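Kitchen rounds at Segura go to the robots in December

Segura will hand over the first part of its kitchen rounds to mobile robots in December, starting with the 128 serviced apartments at the Kutport building. The robots will open each refrigerator, check for items left behind and close the doors again. Housekeeping staff will still do the cleaning and sign off each unit.

The change affects 17 people on the morning crew. No jobs are being cut. Five of the crew will move to linen and repairs, and the rest will start at 8:30 a.m. in place of 7:00. Ottmar Kettler, who runs the crew, asked for the later start after a trial in the spring showed that the first hour went almost entirely to opening and shutting doors.

Staff have raised two concerns. One is who answers for a scratched door or a bent handle. Segura has agreed that damage during a robot round will be logged against the equipment and kept out of staff records. The other is pay for the lost early hours, and that is still being discussed.

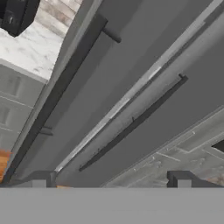 Door handles have taken up most of the preparation. Nikach, the supplier, is running the task in simulation before any machine enters an apartment, and Kettler's crew reviews the runs with its engineers twice a month. A long, slender dark handle like the one beyond the two fingers leaves little room for a sloppy approach, and the crew has asked for slower movement close to the door. They also want a stop button on both sides of the base.

Training sessions for the morning crew are held in the Kutport break room at 2:00 p.m. and count as paid time. Sign-up sheets are at the front desk.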